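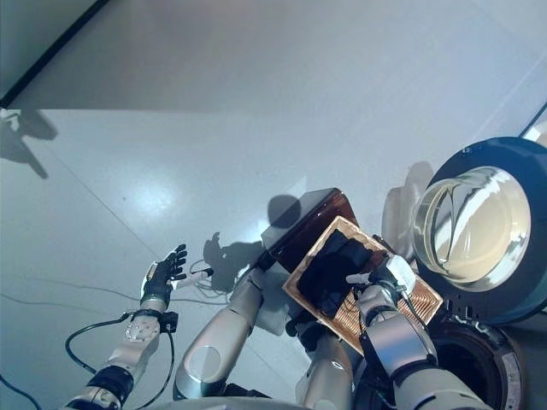
The floor, Skemthorpe, second level.

The floor at Skemthorpe was pale gray-blue and took the light badly. Jamie Birkett had specified it himself, out of the Greenwood catalog, page 98, and had been told it would read as gray. It read as blue until noon.

He walked it on 13/06/2026 with a clipboard and a soft pencil. Glare, left of center. Seams, faint, diagonal. He wrote down the seams twice and crossed one out. At the corner where the darker panel met the lighter floor he knelt and ran a thumbnail along the line. The nail did not catch. He wrote "flush."

The contract with Nuris allowed a lip of 2 millimeters. It also allowed 3000 for remedial work, to be claimed before October. Birkett had the claim form in his jacket, filled out except for the reason.

His wife had chosen the color. She had held the sample against the kitchen window, tilted it, and said it looked like the lake at Firolik before the ice went. He had entered it on the order as G-blue, matte. The delivery was gloss. He had signed for it the week after the funeral without opening a box.

He stood where the whitish band ended and the blue began. From there the reflection covered most of the far side, and it moved when he moved. He took two steps back and it came with him.

Under "Reason for claim" he wrote "Finish." He looked at the word for a while. Then he rubbed it out, brushed the crumbs into his palm, and went to find somewhere to put them.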